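How Do You Know Which Way Is Up?
By Celeste Urrutia

Close your eyes for a second. Still know where the ceiling is? Of course you do! You could be in bed or hanging off the couch with your hair on the rug, and you'd still be able to point to it. I think that's pretty amazing, so let's talk about how your body does it.

When I was 8, I spent a whole Tuesday afternoon trying to stand a carrot on its pointy end. (It was raining and I was bored.) It fell over every single time. Carrots, ice cream cones and spinning tops all have the same trouble: most of the weight is up high, and there's only a tiny bit at the bottom to stand on. One little wobble and gravity pulls the heavy part past the tip, and over it goes. 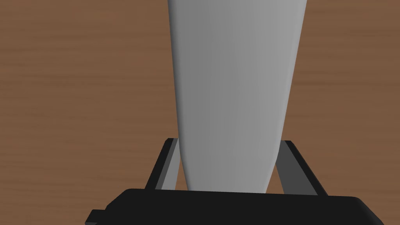 Narrow at the bottom, wider toward the top. Would you want to balance a shape like this on its tip?

Now look at yourself in a mirror. You're tall, and you stand on two feet that are pretty small compared to the rest of you. So why don't you fall over like my carrot? Your body keeps checking which way is up and making teeny fixes, all day long, without asking you first.

The loops in your ears

Deep inside each ear, way past the part you can wash, there are three tiny curved tubes filled with liquid. When you turn your head, the tubes move but the liquid lags behind a bit, like juice in a cup when you twist the cup fast. Little hair-like sensors feel the push and send a message to your brain: "We're turning!"

Next to the tubes are two small pouches with teeny crystals inside. They're a bit heavy, so gravity tugs on them. Tip your head to the side and they slide a little, and your brain gets the news about that too.

Your eyes help out

Your eyes have been looking at rooms your whole life, and they've learned some rules. Doors stand up straight, ceilings go across the top, and windows have level edges. Your brain uses all those lines as clues. When the lines are slanted, you might feel your own head start to lean! Try it with the orange door and the big window in this tipped room.

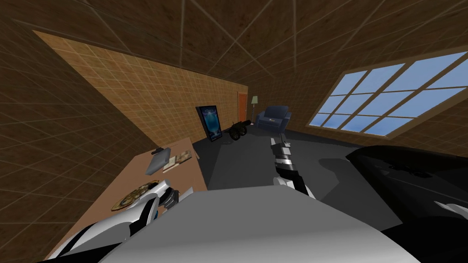

Try it: the flamingo test

Stand near a wall, with a grown-up close by and nothing sharp or hard around you. Lift one foot and count how long you can stay up. Then do it again with your eyes closed.

Much harder, right? Your ears are still working, and so are the muscles in your ankle (feel them wiggling?), but your brain has lost its eye clues. My best with my eyes closed is 8 seconds, and I was waving my arms like a windmill.

Give each leg a turn. Lots of people are steadier on one side than the other, so see which one is your flamingo leg!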